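How I finally got our household recycling sorted

Last updated: March 2026

I've lived in Cledby for a couple of years now, and until January my recycling system was a cardboard box by the back door that I kicked shut. If yours looks the same, come along with me, because this whole setup took me one Saturday arvo and hardly any money!

Step 1: Look up your council rules
Dull, I know, but do it first. Our lot take rigid plastics and won't touch soft ones, and the next suburb over (Makside) does it differently again. I printed the list and stuck it on the fridge.

Step 2: Pick your containers
I went with 2 stacking tubs from Famia for bottles and cans, plus an old Akgül feed bucket for glass. The tubs click together, the lids come off for a rinse and they fit under the laundry bench with a bit of swearing. Measure your gap before you buy — mine was 37 cm and I only just got away with it.

Step 3: Rinse as you go
A quick swish in the leftover washing-up water is plenty. Yoghurt tubs are the worst offenders at our place, so they get done straight away or they grow things.

Step 4: Keep paper dry
Paper and cardboard live in their own bag, well away from the sink. Flatten the boxes (I jump on mine, very satisfying) and peel off the big bits of tape.

Step 5: Pull the bottles out of the general rubbish
Small round bins are where drink bottles sneak in with the scrap paper, so go round the house once a week and check each one. Clear plastic ones go in my bottle tub for the refund depot, and you'd be amazed how they add up. I've nearly hit 1,000!
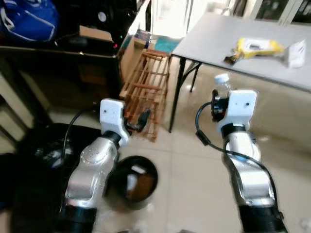 Step 6: Do the depot run
I go once the tubs are full and I can't get to the washing machine any more. Take the bottles loose in a big bag, keep the glass separate and bring gloves — the bottom of that bag gets sticky.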